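How Cloth Is Made

Cloth is a flat, bendy material made from fibers. A fiber is a very thin thread, much longer than it is wide. Your clothes, your towels and the cover on a couch are all made of fibers.

Where fibers come from

Fibers are sorted into two main groups.

Natural fibers come from plants or animals. Cotton grows as white fluff around the seeds of the cotton plant. Linen comes from the stem of the flax plant. Wool is the hair of sheep. Silk is made by silkworms, which spin it to build their cocoons.

Manufactured fibers are made in factories. Polyester and nylon are two of them. Small chips of plastic are melted and pushed through a metal plate full of tiny holes. The plate is called a spinneret. The melted plastic comes out as thin streams, which cool and become solid.

From fiber to yarn

A single cotton fiber is short and weak. If you pull on it, it breaks. To make it useful, many fibers are combed so that they lie in the same direction, and then they are twisted together. The twist presses the fibers against each other, and friction keeps them from sliding apart. The result is called yarn.

You can test this with a cotton ball. Pull a little of it out and it comes apart easily. Now twist it between your fingers while you pull. It holds much better.

From yarn to cloth

There are two common ways to turn yarn into cloth.

Weaving uses two sets of yarn. The first set, the warp, is stretched tight on a machine called a loom. The second set, the weft, passes over and under the warp from side to side. A sample square with 60 warp yarns and 60 weft yarns has a lot of crossing points, and each one helps hold the square together. Woven cloth does not stretch much.

Knitting uses loops. Each new loop is pulled through an older one. Loops can change shape when they are pulled — they get longer or wider — so knitted cloth stretches. Most T-shirts and socks are knitted.

Why some cloth is fuzzy

Terry cloth has extra loops of yarn standing up from its surface. The loops give water more places to go, so towels are often made this way.

Microfiber cloth is made of very fine manufactured fibers, thinner than a human hair. Many of them fit into a small space, and water and dust are held in the gaps between them. 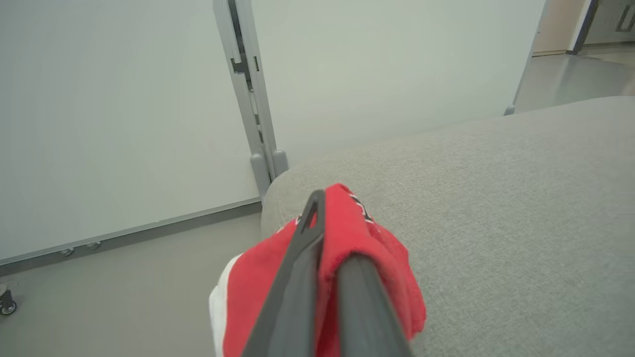 Water moves into these gaps by capillary action. Water is attracted to the surface of the fibers, and it is pulled along the narrow spaces, even upward. Dip one corner of a dry towel in a glass of water and watch the wet part climb.

Adding color

Dye is a colored substance that soaks into fibers or sticks to them. It can be added to loose fiber, to yarn or to finished cloth. Printing is different: the color is put only on certain parts of the surface, to make a pattern or words.

Words to know

Fiber — a very thin thread
Yarn — many fibers twisted together
Loom — a machine for weaving
Warp — the yarns stretched on the loom
Weft — the yarns that cross the warp
Spinneret — a plate with tiny holes, used to make fibers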